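Section 4: Moving in – installing the board, the drive and the fans

Welcome to the part we enjoy most! By now you've unpacked everything from Section 2 and read through the parts list in Section 3, and you should have a clear table with the old desktop computer you want to turn into a Flikik home library. By the end of this section it will switch on, sit quietly on a shelf and be ready for your music, photos and films.

These instructions were first put together by Ritva Laitinen for the Condbridge evening class and have been gone over many times since. This version is dated August 16, 2024 and replaces the one from December, which had steps 9 and 10 the wrong way round. If you have a printed copy of that one, please recycle it.

Allow 60 minutes if you've opened a computer before, and a whole relaxed afternoon if you haven't. There's no prize for speed.

4.1 Before you start

You will need:

A medium cross-head screwdriver
A small dish or an old egg box for screws
A soft brush (a clean, dry paintbrush is lovely for this)
A torch
The manual for your motherboard, on paper or on another screen
A pen and some masking tape

CAUTION: Switch off the computer, turn off the switch on the power supply and pull out the mains lead. Then hold the power button in for a few seconds. Never open the power supply itself, even when it is unplugged.

CAUTION: Static can damage parts without any spark you would notice. Wear a wrist strap clipped to bare metal on the case. Take off woolly jumpers, too.

4.2 Opening and cleaning the case

1. Lay the case on its side with the removable panel facing up. On most towers the screws are at the back edge.

2. Undo the screws, slide the panel towards the back and lift it away. Put it somewhere you won't step on it (under the sofa has worked well for us).

3. Take the case outside or over to an open window if it's dusty. Brush from the top down, and hold each fan still with a finger while you clean its blades.

4. Label every cable before you unplug it. A scrap of masking tape and one word is plenty – "front", "drive", "fan" and so on. You will be so pleased with yourself later.

Note: Old desktops from offices often have a drive cage held in with a plastic catch instead of screws. Press and slide. If it won't move after a gentle push, look for a second catch on the far side.

4.3 Fitting the processor

Skip to 4.4 if you're keeping the processor that came with the computer. Most people do, and Flikik runs happily on nearly anything.

5. Find the small lever beside the socket. Push it down and slightly outwards, then let it rise. Lift the metal frame.

6. Hold the processor by its edges only. Match the small triangle on its corner, or the notches along its sides, to the marks on the socket.

7. Lower it straight down and let go. It should drop into place under its own weight. Please don't push or wiggle it! If it's sitting crooked, lift it straight up and try again.

8. Close the frame and press the lever back down until it hooks under its tab. On some boards this takes a firm push and makes a faint creak, and that's quite normal.

CAUTION: On many boards the pins are in the socket and bend very easily. Don't touch them, don't brush them and don't blow on them. If the socket is going to stay empty overnight, put its plastic cover back on.

4.4 Fitting the memory

9. Open the catches at the ends of the slot. Some boards have a catch at one end only.

10. Line up the gap in the memory stick with the bump in the slot. It fits one way round.

11. Press evenly on both ends until the catches click shut. This needs more force than you'd think, so support the board from below if it isn't screwed down yet.

Note: If you're using two sticks, check your motherboard manual to see which slots make a pair. The right pair is often not the two that sit side by side. A computer with its sticks in the wrong slots will usually still start, only a bit slower, so there's no harm done if you find out next week.
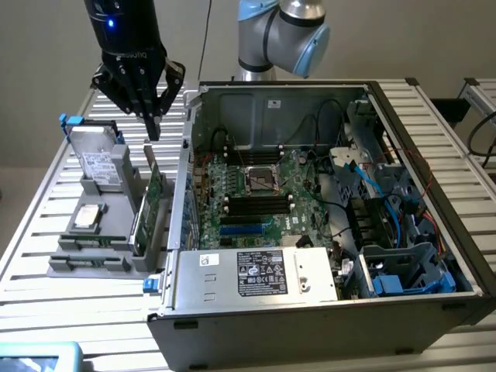

Can I mix an old memory stick with a new one?

Often you can, as long as both are the same type and your board accepts their sizes. They will both run at the speed of the slower one. If the computer becomes unreliable, take one out and try each of them alone.

4.5 Fitting the library drive

12. Slide the drive into its cage with the connectors facing the side where your cables are. Fix it with four screws, or two on each rail if your case has rails.

13. Plug in the data cable and then the power cable. Both connectors are L-shaped and go in one way round.

14. Tuck spare cable behind the cage, well away from fan blades. A twist of garden tie does the job nicely.

Note: We're often asked how big the drive should be. Tuulikki Miettinen keeps 2089 albums on hers and still has plenty of room, and she's never once thrown a recording away. Start with whatever you've got. You can add a second drive later without moving anything (see Section 7).

4.6 Fans and noise

The Hyvönen quiet fan kit fits most full-sized towers, and it makes a wonderful difference if the computer will live in a room where people sleep or listen to music.

15. Find the arrow on the side of each fan. It points the way the air goes. Front fans should blow in and back fans should blow out.

16. Push the rubber pegs through the case first and then pull them through the corners of the fan. Pull slowly – they do snap if you yank them.

17. Plug the processor fan into the connector marked CPU_FAN, if your board has one with that label. Many boards refuse to start if nothing is plugged in there.

18. Leave the Vomitz dust filter off for now. It clips on from the outside once everything is working.

4.7 First switch-on

19. Take your screwdriver out of the case. Check for stray screws with the torch, and tip the case gently if you heard something rattle.

Now connect the screen, the keyboard and the network cable, then the mains lead. Leave the side panel off, keep your fingers out, and press the power button.

If all is well, the fans spin up and a start-up message comes onto the screen within a minute. Hooray! Go into the set-up menu (the key to press is normally shown on the screen) and check three things: the memory total, the name of the drive, and the fan speed. Set the fan control to 2000 turns a minute at most if your board offers that choice. Switch off again, unplug, put the panel back on and clip on the filter.

If nothing happens at all, check the switch on the back of the power supply. Then check that the front power button is plugged into the right pair of pins.

If the fans spin but the screen stays black, switch off, unplug and press the memory down again. That cures it more often than anything else we've tried.

If it beeps, write down the pattern of long and short beeps and look it up in your motherboard manual. The meaning differs from one maker to another.

If it starts and then stops after a few seconds, check the processor fan and make sure its heatsink is sitting flat, with fresh paste if you removed it.

Note: A brief warm, dusty smell can happen the first time an old computer runs after a long rest. A sharp or burning smell is different. Switch off at the wall and leave it unplugged until someone who knows power supplies has looked at it.

Keep your leftover screws in a labelled envelope and tape it inside the lid of the parts box. Section 5 covers putting Flikik on the drive, and you'll need the memory stick with the blue label from the starter pack.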